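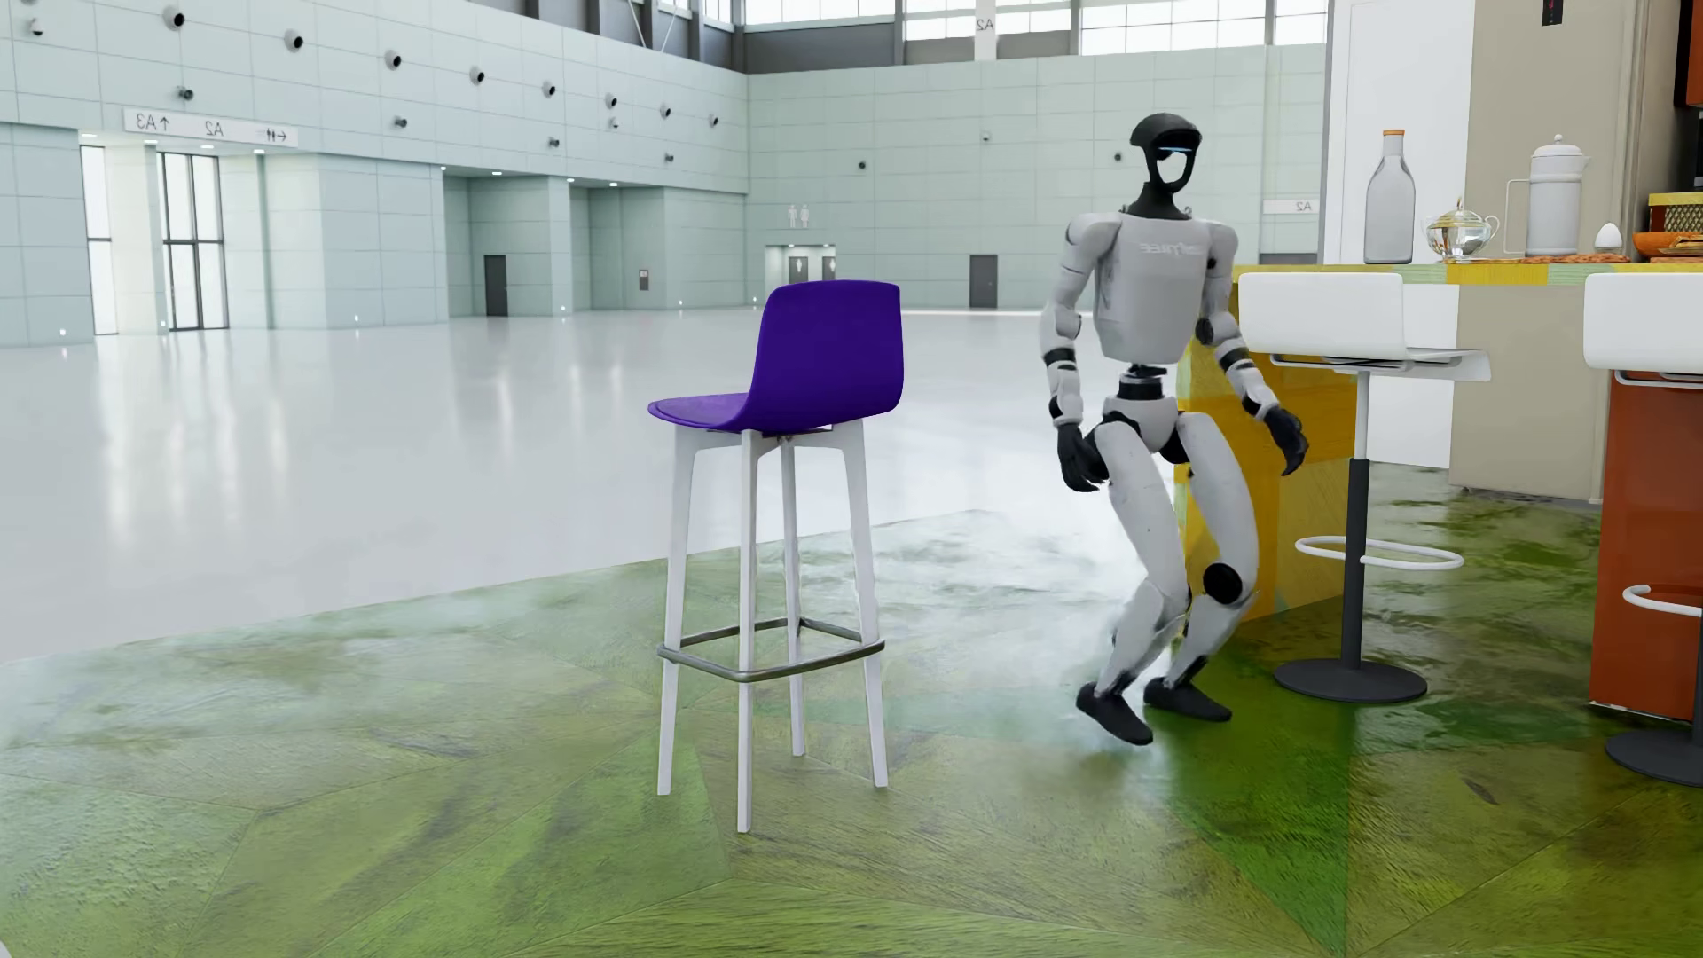
An afternoon with the robot that doesn't weigh anything

The open day at Tudiser starts at two in the afternoon, and by ten past the visitors have worked out that there is no robot. There is a sign in the lobby with the word ROBOTS on it, and a table with coffee, and a rack of visitor badges on lanyards. A boy who looks to be six or seven has already asked his father where it is, and the father has told him it's probably charging.

It isn't charging. It lives in a piece of software called Lillell, and Tudiser's whole business, from a former carpet showroom on the edge of Tisthorpe, is building the places where it can practice. The company was started in 2021 and makes simulated rooms for people who make walking machines. The customers send over a digital copy of their humanoid. Tudiser puts it in a building that doesn't exist and lets it fall over.

"We used to put 'Robotics Open Day' on the flyer," says the head of simulation, who is our guide for the afternoon and who asked to be called exactly that. "Then one year we changed it to 'Simulation Open Day' and four people came. Two of them were lost. So we changed it back."

She has the patience of someone who has explained her job at a lot of weddings. Before this she worked on video games, mostly on doors. She says she can't walk into a hotel without checking how the hinges are done, and she describes her move to robotics as a pay cut with better doors.

The demonstration takes place in what was the remnants room. There is a large screen, several rows of folding chairs and a desk where two engineers sit with their backs to us and type. The afternoon's program is projected in a font meant to be friendly. First item: "Approach and lower." Second item: "Recovery." Third item: "Questions."

"Approach and lower is sitting down," she says. "We don't call it sitting down because then people expect it to sit down."

Sitting, she explains, is horrible. Walking gets all the attention, but walking has a rhythm, and a controller can lean on that. Lowering a heavy body toward a seat you can't see, with your weight going backward and nothing to hold on to, is closer to a controlled fall. People do it with their minds on something else. Most of the machines she works with would prefer stairs.

"And then customers ask for bar stools," she says. "I'd like to meet the person who first asked for bar stools. It's a tall thing with a small top. You and I have both missed one, and we've had our legs our whole lives."

The virtual building they use for this is an exhibition hall, very large and very clean, with a bar counter standing in it as if somebody had delivered a kitchen to the wrong address. The team calls it Arabzadeh. I asked where the name came from and got three different answers from three people in the room, one of which involved a lunch order. The hall has signs for restrooms. I asked whether the restrooms were any good.

"There's nothing behind the doors," she said. "If you go through you're in gray. Everybody tries it on their first day."

Why a kitchen counter in an exhibition hall? She seems glad of the question, or at least ready for it. Part of it is practical. A big open floor gives the robot room to come at the furniture from any direction. The counter and its stools are the hard part, and having a lot of nothing behind them makes it easier for the engineers to see what the legs are doing. The rest is that a customer wanted trade show footage and another customer wanted a home, and Tudiser had one artist that month.

The same artist is responsible for the colors, which run to yellow, orange and a purple stool you could find in a power cut. There had been complaints, apparently, from a client who wanted everything beige. "Real homes are ugly," she says. "Let the robot learn that early." She did add that they also randomize the colors during training, so a robot raised on purple seats won't be baffled by a brown one. The version the public gets to see is simply the one the artist liked.

Things got under way a little late. One of the engineers announced that the run we were about to see was number 407 with the current controller. He did not say how the previous ones had gone, and when someone in the second row asked, he said "informatively."

The robot walked up. It got in among the stools, bent its knees, and went on bending them for some time. The room went quiet in the way of a room watching a stranger parallel park. At a certain depth it stopped, seemed to think about it, and came slowly back up. There was some applause. The engineer typed something.

"That was good," the head of simulation told us. "It decided it didn't like it, and it got out. Six months ago it would have committed."

On the second attempt it committed. I will say only that the item on the program called "Recovery" was moved forward. The boy with the father laughed so hard he had to be taken out to look at the coffee.

I asked her afterward, by the badge rack, whether it bothers her that the falling is what people come for.

"It did at first. You spend weeks on foot contact and the thing they film is the robot going face down into a bar. But I've come around. When it falls on the screen, it costs us a few seconds. We press a key. When the real one falls, a crane is involved, and a spreadsheet, and a phone call with a man who uses my full name." She considered this. "I'd rather they laughed here."

Her team can run 570 copies of the hall at once on the machines in the back, which were the loudest thing about the tour and the warmest. Each copy is a little different: the floor a bit more slippery, a stool nudged over, a knee joint slightly weaker than the manual claims. Nobody watches most of these. She looks at the failures in the morning with her breakfast, sorted by how strange they are. A favorite had the robot discovering that it could meet every condition for "seated" by hooking its hips on the backrest and hanging there. The software gave it full marks. It had 100 percent success overnight, and she says that is how she knew something was wrong.

"I saw the number and I felt sick. A hundred is never good news in this job. If you see ninety you go home happy."

What does the simulator get wrong? I had expected a polite answer and got a long one. Cushions are bad. In Lillell a padded seat is a hard seat that has been told to be a bit forgiving. Small objects on a counter are fine until the robot leans on the counter, at which point the teapot may choose to leave the building. Feet are better than they were, though she still doesn't trust what happens when a heel comes down on a seam. And nothing in there gets dirty, which pleases visitors and worries her, as real kitchens have crumbs and a wet patch by the sink and a dog.

"We don't have a dog yet," she said. "A dog is on the list. The dog keeps getting moved down the list by people who have never owned one."

During questions, a retired machinist wanted to know what the robot was for, in the end, and whether anyone had asked it to sit on a stool in real life. She said one customer had, in a lab, with a harness. It sat. Then it couldn't get up, which had been a separate project with a separate budget. They are working on that now.

Someone else asked if it would take jobs. She said it hadn't yet managed to take a seat, and then looked annoyed with herself, as if she had promised not to use that one this year. The longer answer, given more quietly, was that she doesn't know, that she thinks about it, and that she is wary of anyone in her line of work who answers quickly.

The boy had come back in by then. He put up his hand and asked if the robot could go to the bathroom, since there was a sign for it. The engineers turned around for the first time all afternoon. One of them said it was a fair point about navigation, and sent the robot off across the shiny floor toward the doors, where it stopped, there being no code for handles in that build.

We left it standing there. The next open day is in October, and the coffee is free.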